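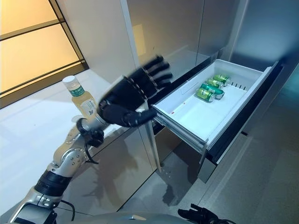 Six Arrested, 205 Stolen Bikes Found in Drerkasow Warehouse

Drerkasow, Aug 5, 2019: What a haul, and what a good day for cyclists! Police in Drerkasow have arrested six people and recovered 205 stolen bicycles from a warehouse on the Trenia canal, ending a theft ring that had been stripping racks and garages bare on both sides of the river since February.

Officers went in shortly before dawn through a side gate. Four men were arrested inside the building and two more were picked up at an apartment in Arovine, a short drive to the south. They face charges of theft, handling stolen goods and forging sales papers, and all six are due in court later this week.

The bikes were stacked in rows up to the ceiling, many with the frame numbers already filed down. Next to them were crates holding 1,689 loose parts, mostly wheels, saddles and gear sets, sorted by size and tagged for shipping. Detectives believe the parts were sold abroad through small online shops that opened and closed every few weeks.

"We were hoping for thirty or forty bikes, and then we opened the second door," said Inspector Rosine Vasseur, who led the search. "I have worked property crime for a long time and I have never had a morning like it."

The break in the case came from a rider, and it's a terrific piece of detective work in its own right. Bethel Hadgu lost her blue touring bike outside the Arovine train station in the spring. She kept checking the online listings every night after work, and in July she spotted her own handlebar bag, with a patch she had sewn on herself, in a seller's photos. She saved the page, compared it with other ads using the same brick wall as a background and took the whole stack of printouts to the police.
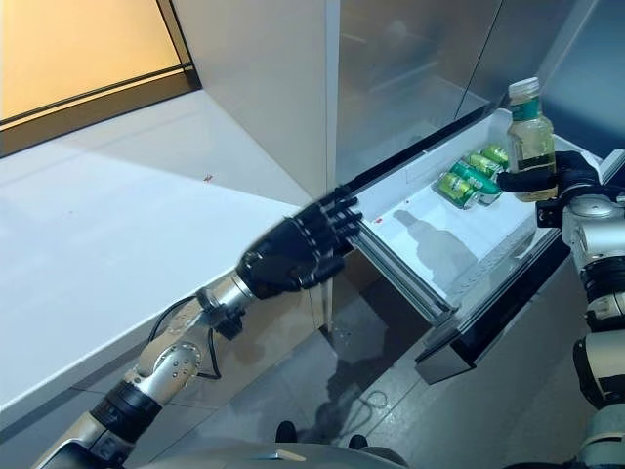 Detectives matched the wall to the warehouse in two days. They then watched the building for a week and followed a rented van on several night runs before asking a judge for a warrant. The van's driver had been using invoices in the name of Sadeghi, a repair shop that closed years ago. Its former owner had no part in the scheme, police said.

Owners have already begun getting their bikes back, and the mood at the station on Monday was wonderful. Agnes Skinner, 79, walked in with a receipt in a plastic sleeve and rode out on the green three-speed she had bought when she retired. Wondimu Feyisa, a courier who had been borrowing his cousin's bike for two months, found his in the third row and gave the desk officer a hug.

Hadgu's touring bike was there too, short one pedal but with the bag still on it.

People who reported a stolen bike this year can come to the Drerkasow station between 9 a.m. and 6 p.m. through Friday. They should bring a photo ID and anything that helps prove ownership, such as a receipt, a frame number or an old snapshot. Officer Feven Endale is handling claims for bikes with damaged numbers and will see owners by appointment.

The investigation into the buyers abroad is continuing.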